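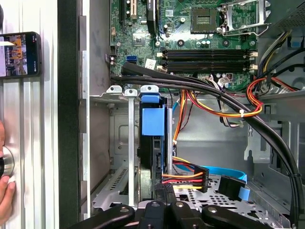

Lyle Oyelaran told me in the first week that I was timing the wrong thing, that the screws never slow anybody down and the cables always do. I had a nice spreadsheet going by then, with a column for every screw (I'd even sorted them by head type), so I didn't love hearing it. But he was right, and this section is mostly me catching up with him.

We logged 324 desktop towers at the Storkside bench between November and the end of the project, all of them donated and all of them going through the same teardown sheet: side panel, drive, memory, processor, power supply. I'd expected the drive to be the easy one. Blue latch, blue handle, slide it out, next! In 111 of the towers, though, the person at the bench had to move at least one cable bundle before they could get a hand on the drive at all, and those are the towers that ate our afternoons.

The trouble is where everything runs. On a board like the one that opens this section, the thick black bundle comes right across the middle of the case, in from the left near the motherboard, and it's zip-tied down by the corner. The red, orange, yellow and black power wires have a little white tie of their own. Do you snip the ties or work around them? Our sheet didn't say. Some people snipped, some people worked around, and you can see the split in the times if you squint at Table 2. Snipping saved a median of 15 seconds per tower, which sounds great until you're the one putting a replacement drive in and the loose wires keep flopping back into the bay.

I also want to flag the blue SATA cables. They're thin and they look harmless, and on our sheet they shared a line with the drive's power connector. That was my mistake. People would pull one, tick the line, and then start tugging on a drive that was still plugged in. We split the line in two after the first 40 towers and I've left those early ones out of the timing analysis.

Figure 4. One of the open towers on its side, with a 1.0TB WD drive held upright by the top rim of the case. The CPU socket is empty. Note the orange and black bundle looping from the power supply toward the drive bays.
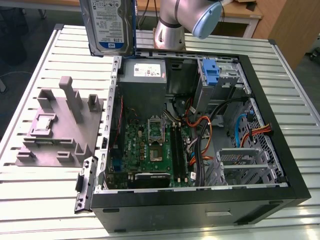
4.3 What we changed on the sheet

Cables now come first, right after the side panel. You find the bundles, you follow each one to both ends, and you write down any tie you cut. It adds a step, and a couple of people grumbled about it, but the sheet reads much more like the way the quicker folks were already working. Section 5 has the times for both versions.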